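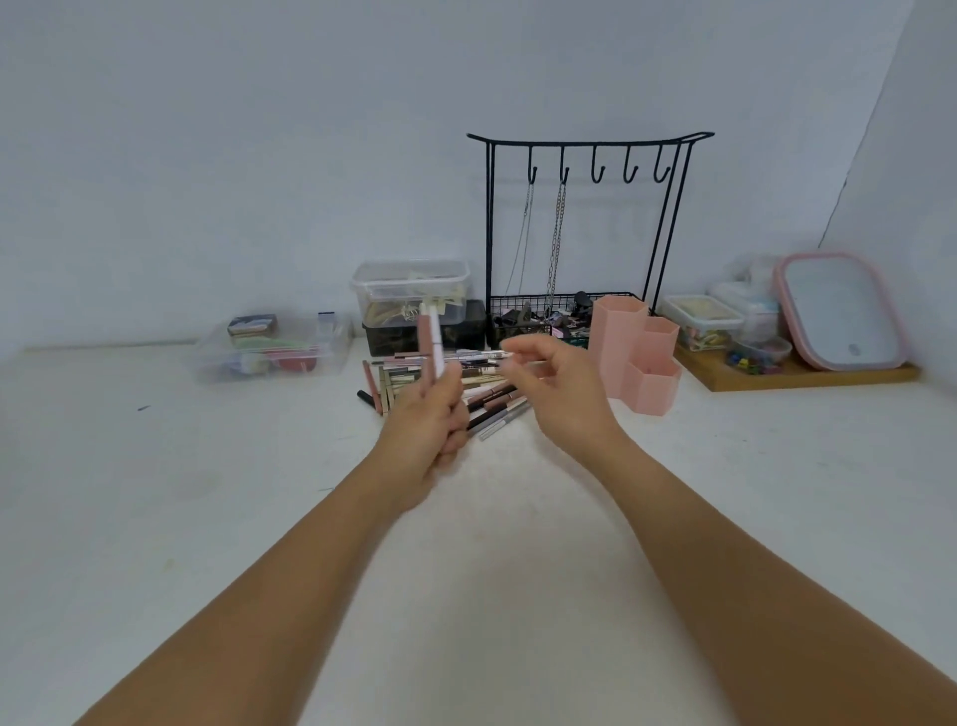
Pencil pile, mid-sort. One pink tube and one white pen in hand, plenty more to go!

Makeup Table Sort-Out – February Gallery

I have been wanting to do this page for ages. Every February I go through my makeup and give everything a proper home, and this year I finally worked up the nerve to take on the pencils. Eyeliners, lip liners, brow pencils, those skinny little cosmetic pens I can't resist (I really can't, especially in mauve) – they had been living together in one drawer since we moved to Lerach and it was a mess in there. So out it all came onto the white table, and off we went.

There's just the one picture up so far because I got completely absorbed in it, but I love it. Look at all those colors! Beige, gold, silver-gray, a dark brown, black and more black. I can stare at a heap of pencils like that the way other people look at candy. A few of them have metallic caps, and those are my favorites even when the color inside is wrong for me.

Some notes for anyone doing the same:

Sort by what it's for first and by color second. I did it the other way around last year and ended up with a brow pencil in with the lip liners until June.

Test every single one on the back of your hand. If it drags or crumbles, sharpen it once and try again. If it still drags, out it goes.

Clear boxes are worth it. The one with the white-rimmed lid stacks nicely on my camouflage-looking box, and the wide shallow one is perfect for the colorful odds and ends that don't belong anywhere else. My dream is still the Bustetti drawer unit, the tall one, but it's 31 inches high and would block the light switch.

Keep tubes apart from pencils. They roll differently, they leak differently, and a leaky tube can ruin a whole row of caps.

Sharpener shavings go straight in the trash. I learned this on a cream rug.

Next up is nail polish, all 3 shelves of it, and I'm already excited. Pictures to follow once I've cleared the table again – brushes after that, if there's any February left!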